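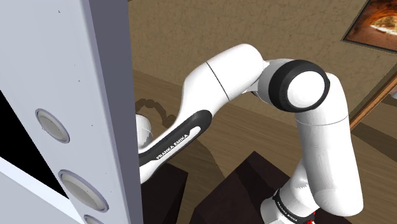 Partition panel

A partition panel is a flat, upright piece of building material that divides one part of a room from another. It does not carry the weight of the floor or the roof above it. Partition panels are used in offices, schools, hospitals and shops, and also in homes where a large room must serve two purposes.

Types

Fixed panels are fastened to the floor and the ceiling and stay in their place for many years. Movable panels hang from a rail, or stand on feet or small wheels. A folding partition is made of several narrow panels joined with hinges. Panels that do not reach the ceiling are usually called screens, and they give privacy to the eye but very little protection from noise.

Materials

The surface may be of wood, metal, glass, plastic or plasterboard. Many panels have a light core between two thin outer sheets, so that they remain stiff but can be lifted by two persons. White and pale grey are common colours, as they reflect the daylight into the deeper parts of the building. A common width is 800 mm, which passes through most doors.

Sound

The sound performance of a panel is given in decibels. A value of roughly 35 is often considered enough between two ordinary offices, where loud speech can be heard on the other side but is difficult to follow. The result depends much on the joints. A small gap under a heavy panel can spoil most of its effect, and for this reason movable panels often have a rubber seal at the bottom, which is pressed down by a handle.

The Closiline system

Closiline is a system of movable panels designed by Doğukan Kahraman and first made in a workshop in Clundthorpe. Each panel hangs from a single rail and is locked to the next one by a turning bolt. The library at Uvudlow was refitted with it and opened again on Jul 20, 2018, with five reading rooms that can be joined into one hall. The architect Sorcha Shearer criticised the rail for its visible fixings, and later versions have a cover strip.

Care

Painted panels are cleaned with a soft cloth and mild soap. Rails should be kept free of dust, and the seals should be replaced when they become hard.

See also

Curtain
Folding screen
Sliding door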